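How to Free a Stuck Compression Nut Under the Sink

A compression nut that has sat for years will often refuse to turn. Forcing it can twist the copper pipe, and then you have a bigger job. Go slowly and the fitting usually comes apart in one piece.

What you need
Penetrating oil
Two wrenches
A rag and a bucket
Fine sandpaper

1. Shut off the water at the main valve and open the tap until it stops running. Set the bucket under the joint.

2. Wipe the nut clean and sand off any green crust where it meets the pipe. Put a few drops of oil on that edge and leave it for 22 minutes or so - longer if the crust was thick.

3. Hold the body of the fitting with one wrench and turn the nut counterclockwise with the other. Keep the two handles close together and squeeze them toward each other.

4. If it will not move, tighten it a hair, then try loosening again. Add more oil between tries.

5. Once the nut is free, slide it back and look at the brass ring. A scored ring should be replaced. Neelam Pal wrote in July to say she reused hers with thread tape and it still wept, so spend the money on a new one.

Wrench choice matters most on old nuts with worn corners. A fixed open end that fits snugly is the better pick for the nut itself, and you can hold the fitting body with something less exact. An adjustable wrench like the one with the orange and black grip, next to the chrome wrenches in the pink bin, is fine for that second job. Snug the jaw up against the flats before you pull, and check it again each time you reset your grip. 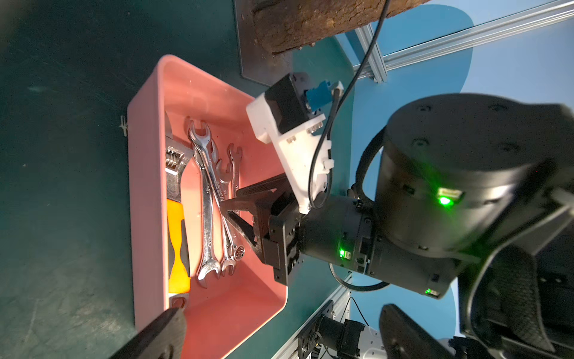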